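So the sync bug is fixed, or at least I've stopped shouting at it. If you read my last ramble you'll know our Graruvthorpe recordings kept drifting: the two grippers would start out agreeing about the time and then slowly fall out, like cousins at a wedding.

Refugio Aguirre spotted it in the end. I was reading timestamps when each frame got written to disk, and he (very patiently) pointed out I should be reading them when the frame was captured. Two lines of code! I'd been at it since November.

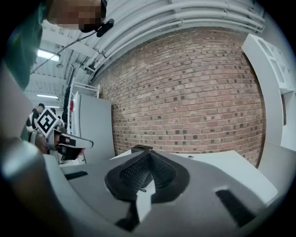
The marker on the other gripper, over on the left, is the bit my code cares about.

With the clocks sorted I could go back to Leitão, my little pose tracker. It looks for the square marker, works out where the other gripper is and hands that over to the planner. Out of 563 frames in the test clip it now gets a usable pose in 537, and the misses are nearly all at the edges, where the fisheye bends everything. I'm still using one set of lens numbers for both cameras (I know, I know) so calibrating them separately is next.
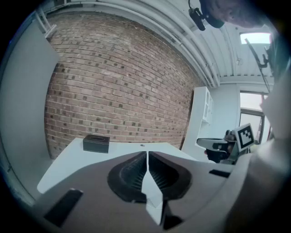 Marker on the right this time, tissue box on the table.

The brick wall turns out to be lovely for feature matching, apart from the odd moment when one brick gets mistaken for its neighbour. I've capped it at 70 matches per frame and the jumps have mostly gone. I'll put the config up once I've taken my rude comments out of it.

Contact | © 2023 Notes from Clekgate | Back to top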